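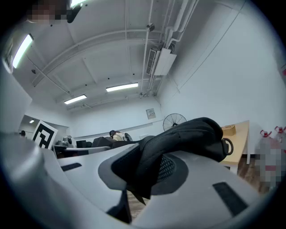 The repeater on Revham Hill went quiet in November, and Alina Pîrvu was the one who noticed, as she was the only person who still called in on it before breakfast.

She keyed up, gave her callsign and let go. Usually there was the tail afterwards, a second and a half of hiss and then the click. This time there was only the click of her own switch. She tried twice more, wrote the time in her log and went to put the kettle on.

At nine she rang Coman.

"It's off," she said.

"It can't be off. I was on it last night."

"Who were you talking to?"

He thought about it. "I gave a call. I don't know that anyone came back."

They drove up in his van. The track was bad after the rain and they left the van at the second gate and walked the last 500 metres with the tool bag between them, one handle each. The wind was coming straight across from Vanthorpe. Coman had brought the key to the hut but the padlock was stiff and he had to warm it in his hands.

Inside, the fan was running and the green light was on. Coman put the meter on the supply and read it out. Alina wrote it down. He checked the receiver and that was fine as well. Then he keyed the transmitter into the dummy load and got 40 watts, the same as it said on the card taped inside the door.

"So it works," he said.

"It works in here."

They went out and looked at the mast. The aerial was where it should be. The feeder came down the leg in its clips, and where it turned to go through the wall somebody had cut it. It was a clean cut. The two ends had been pushed back together and wrapped in tape, quite neatly, so that from the path you would have taken it for a joint.

Coman picked at the tape with his thumbnail. "That's not ours. We use the self-amalgamating."

"Is anything missing?"

"No. Why would you cut it and then tape it?"

Alina looked down the hill. There was one house on that side, old Jallov's place, with the long garden and the hens. He had written to the club every winter since they put the mast up. He said it got into his television, then his telephone, and in the last letter he said he could hear it in the bedroom, talking. They had sent a man with a filter. Jallov had made him tea and wouldn't let him fit it.

"We should go and ask him," Coman said.

"Ask him what?"

He didn't answer. He cut the feeder back to clean copper, and she held the torch while he fitted the plugs and the coupler between them. It took 45 minutes because his fingers were cold. When it was done she took the handheld out of her coat and gave her callsign. The tail came back, the hiss and the click.

Then a man's voice, weak and a bit off frequency.

"Is that the morning lady?" it said. "I thought you'd stopped."

Coman looked at her. Down at the house a light was on in the upstairs window.

Alina pressed the switch. "No," she said. "I'm still here. Go ahead."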